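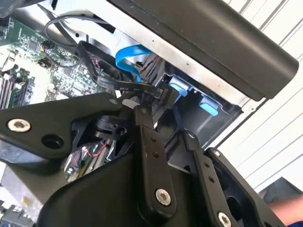 Stondgate Refurbishing Works Open Day

Stondgate takes in used office computers, repairs them, and sells them on to schools, small businesses and anyone who walks up to the counter. Once a year, in June, it opens the building to the public. I have bought two desktops there over the years and had never seen past the front counter, so I went.

The works is in the old Tresell shoe factory, on the far side of the rail line from downtown. The bus stops at the bottom of the hill and it is a 5-minute walk up. There is parking behind the building, but the entrance to it is narrow and I saw a few people give up and use the street. Admission was free. You sign a sheet at the door, pick up a visitor sticker, and wait on a bench until your group is called. Tours left every 45 minutes, starting at 9:00. I got there at 9:20 and went in with the second group.

The Tresell name is still painted on the brick over the loading dock, and the floors upstairs are the original maple, with dark patches where the stitching machines stood. The guide for our group had worked in the building for most of her adult life, first for a furniture wholesaler on the ground floor and then for Stondgate. She knew the building as well as she knew the business, and I would have taken a whole tour on the freight elevator alone. It has a rope-operated door and still passes inspection.

We started at the loading dock. Machines come in on pallets, shrink-wrapped, mostly from insurance offices, clinics and county departments that replace everything at once. Last year the works handled 3,805 desktops. Laptops are counted separately and go to another room that was not on the tour. Each pallet is weighed, photographed and given a number before anyone cuts the wrap. The guide said the most common problem at this stage is a pallet list that does not match the pallet. One shipment came in with a coffee maker and a box of holiday decorations in the middle of the stack. The decorations are now used in the break room.

From the dock the machines go to the cleaning room. It was louder than I expected. Every case is opened and blown out with compressed air inside a booth with a filter behind it. The filters are changed each evening. A jar on the windowsill holds things found inside cases: paper clips, a baby tooth, several foreign coins, a fishing lure. After the air booth the outside is wiped down, old asset tags are peeled off, and the glue is taken off with citrus cleaner. The whole room smelled of oranges. A boy in our group asked if he could try the air hose and was allowed to, with goggles on, on a case set aside for scrap.

Drives are pulled next. This was the part most people had questions about. The works wipes any drive that is going to be used again and prints a certificate for the company that sent it. If a drive fails the wipe, or if the customer asks for it, it goes to the shredder. The shredder is in a caged area and we watched it through the mesh. A drive takes a few seconds to go through, and what comes out looks like coarse gravel. One man wanted to know if he could bring in a drive from home. He can, on weekday mornings, and there is a small charge, which the counter will quote by size.

The test floor takes up most of the second story. It has long benches down both sides with windows behind them, and the light is very good. Each machine gets a visual check first. They look for swollen capacitors, bent pins, cracked plastic around the memory slots, and fans that do not turn freely. Then it is powered up and run overnight. In the morning the ones that have shut themselves off are pulled out and looked at again. The guide said the cause is usually dried-out thermal paste, which takes very little time to fix, or a tired power supply, which gets swapped. Power supplies are not opened or repaired on site.

I asked how old a machine has to be before they give up on it. The answer was that age matters less than whether it will run a current operating system and whether the case uses standard parts. Some office desktops use a board and power supply that fit only that one model, and once the spares run out the rest are broken down for metal. She showed us two cases side by side, similar in size, one with ordinary screw holes and one with a row of plastic tabs, half of them snapped. She was not fond of the tabs.

The parts store is at the end of the floor. It is a wire-fronted room with rows of shoe racks left over from the factory, and they turn out to be a good size for graphics cards. Memory is kept in egg trays. Screws are sorted into coffee cans by thread, and a handwritten sign asks people not to "just put it in the nearest one." I would have liked longer in there, but the next group was already on the stairs.

We came down by the back staircase into the sales room, which was the busiest part of the day. Prices were lower than on the website. Plain desktops with a keyboard and mouse started at $45, and the most expensive thing I saw was a workstation at $395 with a card suitable for video editing. Monitors were stacked along one wall with the resolution written on masking tape. Everything sold carries a 90-day guarantee, and they will plug it in and let you use it before you pay. A family ahead of me tried four different keyboards before picking one.

I bought a power cable and a used network switch. Neither was on my list.

There were talks in the old cutting room at 11:00 and 2:00. I stayed for the first, on making an older desktop last longer. It was practical and not very long. These are the points I wrote down:

Dust the inside twice a year, more often if the case sits on carpet or you have pets.
Hold the fan still with a finger when you use compressed air on it.
If the clock keeps resetting, change the coin battery on the board before you try anything else.
A solid-state drive makes more difference to an old computer than more memory does, up to a point.
Take a photo before you unplug anything.
Leave the case on when you are finished. Running it open does not cool it better in most desktops.

Somebody asked about buying thermal paste, and the speaker said any of the ordinary kinds would do and that most people use too much of it. A dot the size of a grain of rice was his advice. The second talk was on home networks. I did not stay for it.

Food was in the yard. Kinnunen, the bakery from Mill Street, had a table with cardamom rolls and open sandwiches, and the rolls were gone before noon. There was also a grill run by the Likov deli next door, with sausages and a cabbage salad that was better than it looked. Both took cards. The tables were in full sun and there was no shade except along the wall, so people ate standing up in a line against the bricks. Drinking water was available inside, next to the sign-in desk.

A few practical notes for anyone thinking of going next year. The tour involves two flights of stairs. The freight elevator can be used by visitors who need it, but you have to ask at the door so that someone can run it. Closed shoes are required for the cleaning room and they do check. A woman in sandals was lent a pair of rubber boots. Photos are fine everywhere except the drive cage. Children are welcome, and there was a table where they could take apart old keyboards, with most of the keys ending up on the floor. The restrooms are on the ground floor only.

If you have a computer to drop off, bring it to the dock and not to the front door. They accept desktops, monitors and cables on open day at no charge. They do not take printers, and there was a sign about this at the gate, another at the dock, and a third on the desk.

The counter is open through the rest of the year on weekdays and closes early, at 4:00. The next open day is planned for June again, and the notice usually goes up on the door a month ahead.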